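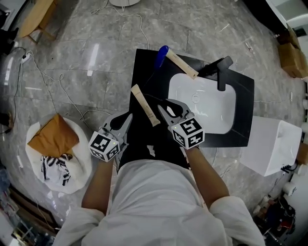

Right, a few of you asked how the bathroom reno is going so I'm doing a thread. Get a cuppa, I've been saving this up.

1/ For anyone new, we bought the place in Fleltstead in December and the bathroom was original. Original pink, original brown, original smell. I loved the pink for a fortnight and then I didn't.

2/ The plan was six weeks. We are now in week fifteen. I can still see the funny side most mornings, up until I have to drive to the pool for a shower.

3/ First lesson, and it cost us $546: get someone to look under the floor BEFORE you order tiles. Ours had a soft patch near the door you could press with your toe. I'd been stepping over it for weeks going "bit springy, that".

4/ The $546 was the restocking fee plus freight, by the way. The tiles were too heavy for the floor as it stood, and by the time it was packed out and re-sheeted the heights were wrong for the doorway. So back they went to Skolumbridge on a pallet. Goodbye, lovely terracotta hexagons.

5/ Our tiler is Daichi Kobori and I would follow that man into battle. He rang me at 7 am to ask whether I wanted the grout lines to meet the middle of the window or the middle of the wall. They're 40 mm different. I'd lived with that window for months and never noticed it was off centre. Now it's all I see!

6/ (We went with the window.)

7/ Things I had opinions on in January: tapware, mirror shape, heated towel rails, whether brushed brass has had its day.
Things I have opinions on now: falls to the waste, silicone colour, and which way the door swings.

8/ Speaking of the door, please check yours. Ours opened inwards, straight into where the new vanity was meant to go. We caught it with masking tape on the floor the night before the plumber came. Turned it into a cavity slider, which meant moving a light switch, which meant the sparky coming back, which meant $244. Still cheaper than a dented vanity I suppose.

9/ Someone asked about waterproofing. Don't do it yourself. I know there's a bloke with a video. In our state it has to be a licensed person over a certain amount and you want that certificate in the drawer when you sell. Ours took two visits with drying time in between and I wasn't allowed to walk on it. The cat was also told.

10/ The cat walked on it.

11/ Paint! I tried nine sample pots, and at the time I'd have sworn they were all very different. Emiko Iwasaki from next door came over, squinted and said "which one's the new one?" Fair. We've gone with the second cheapest white in the shop, ceiling paint in the same colour, semi-gloss on the door and architraves.

12/ Where I'd spend again: the exhaust fan. We got the quiet one from Mullov and ran it straight out through the eave instead of just dumping steam in the roof space like the old one did. There was black mould on the rafters up there. I didn't take photos, you're welcome.

13/ Where I'd save: shelves. I was quoted $200 for one timber shelf. ONE. Dad had an offcut in the shed and did it in an afternoon with a bit of hardwax oil. Slightly crooked if you crouch, so don't crouch.

14/ Storage tip from the comments last time (thank you whoever that was): measure your tallest bottle before you commit to drawer heights. Mine's a pump-top conditioner the size of a fire extinguisher. The standard top drawer wouldn't have come close, so we swapped to one shallow and one deep.

15/ Budget update since everybody's shy about it. We've kept a spreadsheet, it has 124 lines, and line 124 is "more silicone". We're over, but we'd put aside a fair whack for surprises and the floor ate most of that by itself. If your house is older than you are, double whatever you've put down for surprises.

16/ Still to come: shower screen (Mnguni say it's being cut, they've been saying it's being cut for a while), the towel hooks, touch-ups where the sparky's ladder got the wall, and finding out who has the key to the old medicine cabinet. I want to keep that cabinet. It's locked and something rattles in it.

17/ Q from the replies: yes we kept the bath. It's cast iron, four people looked at it and all four said "nah, mate". So it's been re-enamelled where it stands. You can't use it for a couple of days after and the fumes are no joke, so stay at your mum's.

18/ Q: would I do it again? Ask me once the screen's in. The laundry is also pink, though, and I did catch myself measuring it last night.

19/ Will post the hooks when they're up. If anyone near Fleltstead wants half a bag of light grey grout, it's yours, come and get it.

Last updated: 8:40 pm

Get new threads in your inbox. Sign up to our newsletter. Unsubscribe any time.

Recent threads
Moving house with a cat who has opinions
What we found under the lino
Growing tomatoes on a balcony that gets no sun
My op shop lamp, rewired
Ranking every hardware store sausage within an hour's drive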